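I gave twenty-five bucks, now leave me alone

Saturday, October 5, 2019

So back in April I gave $25 to a woman running for the state senate. I'd met her at a pancake breakfast in Cuervo, she knew what she was talking about on the water bond, and she'd looked me in the eye while her pancakes got cold. I went home, typed in my card number, typed in my phone number (there was a little red star next to the box, so I figured I had to), and felt pretty good about myself for the rest of the evening.

By the end of the summer I was getting texts from people running for Congress in states I've never even driven through. One of them called me "Friend." One of them called me "Prasert," and I am not Prasert. I'm guessing somebody had my number before me, or somebody fat-fingered a form somewhere, and now poor Prasert Thaweesak's name is married to my phone forever. I know his last name because one text used the whole thing: PRASERT THAWEESAK, WE ARE BEGGING YOU. In all caps, at 6:40 in the morning!

My record is 13 in one day. It was the last day of a filing quarter, and if you don't know what that is, lucky you, because I know now. It's when campaigns have to report what they raised, so the whole week before it is a parade of deadlines and emergencies and "final notices." I had a final notice at breakfast and another final notice from the same guy at dinner. My electric company sends fewer final notices than that, and I've been late on the electric bill.

Let me be fair here, because I do know how this works a little. I did phone banking two cycles ago and I stuffed a lot of envelopes before that. Campaigns cost money. Mail costs money, the hall costs money, the kid who drives the yard signs around needs gas. If you don't have rich friends, you have to ask a whole lot of regular people for small amounts, and I would much rather have a senator who owes something to me and my neighbors than one who owes everything to four guys at a golf club. I believe that! It's the reason I gave in the first place.

What bugs me is the lying. Little lies, dumb ones, the kind you'd scold a child for. "Your membership has lapsed" when I was never a member of anything. "Your gift will be matched 800%" – matched by whom? I've asked. I wrote back to one of those and asked who was putting up the money and got a thumbs-up and a link. If some generous soul is really sitting there ready to turn my $25 into a couple hundred, I'd like to shake that person's hand, and I'd also like to know why they won't just give the couple hundred and be done with it. I don't believe that person exists.

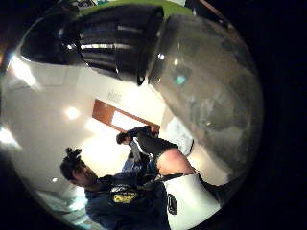 Gladys Arboleda told me I was making too much of it. She raised money for school board races for years, and her view is that everybody knows the match stuff is baloney, the way everybody knows the furniture store isn't really going out of business. People tune it out, she said, and the ones who feel like giving give, and the lights stay on at headquarters. "You'd rather they lost politely?" was how she put it.

Well, no. But I don't think everybody does know, Gladys. My aunt doesn't know. She's 81 and sharp as a tack about most things, and she thought the survey she filled out was going to be read by somebody. She answered every question and wrote in the margins of her mind, so to speak, and then the last page asked for money and wouldn't let her finish without picking an amount. She picked one. There was a box already checked that made it monthly. We caught it on the third month and it took two phone calls and a new debit card to make it stop.

And about those surveys. I clicked through one from an outfit called Sturnance, which as far as I can tell is a PAC with a mailbox and a logo. It had five questions, and every one was along the lines of "Do you agree that good things are good?" I answered no to all of them just to see. It thanked me for standing with them.

The other thing, and this is where I get a bit worked up, is that your name gets passed around. I asked the state senate campaign how a guy three time zones away got my number, and to her credit the candidate's manager, Dorottya Pintér, wrote me back herself. They use a texting company called Prodlow, she said, and they'd traded lists with another campaign, and that campaign had traded with somebody else, and after that she really couldn't tell me. She was sorry. She took me off theirs the same day. It didn't make a dent in the rest, of course, but I appreciated that a human being answered.

I'd like a few rules, and I don't think they're crazy. No box checked ahead of time, ever. If you say there's a match, name the person and show the check. If you want to trade my number, ask me first, in regular-size letters. And if I write STOP, that ought to count for the next campaign that gets the list too, instead of me having to write STOP to every office seeker in the lower forty-eight like I'm bailing out a rowboat.

Somebody will say that one side won't quit until the other side does, and I'm sure that's true. It's what they say about everything. But somebody could go first. I'd probably give double to the candidate who sent me one text a month, spelled my name right, and told me what the last batch of money got spent on. Tell me you bought stamps. I like stamps.

Meanwhile I went ahead and gave again last week, same woman, by paper check this time. I left the phone number line blank and mailed it with a note about the water bond. If Prasert's out there, you've got 1609 messages, buddy, and apparently your membership has lapsed.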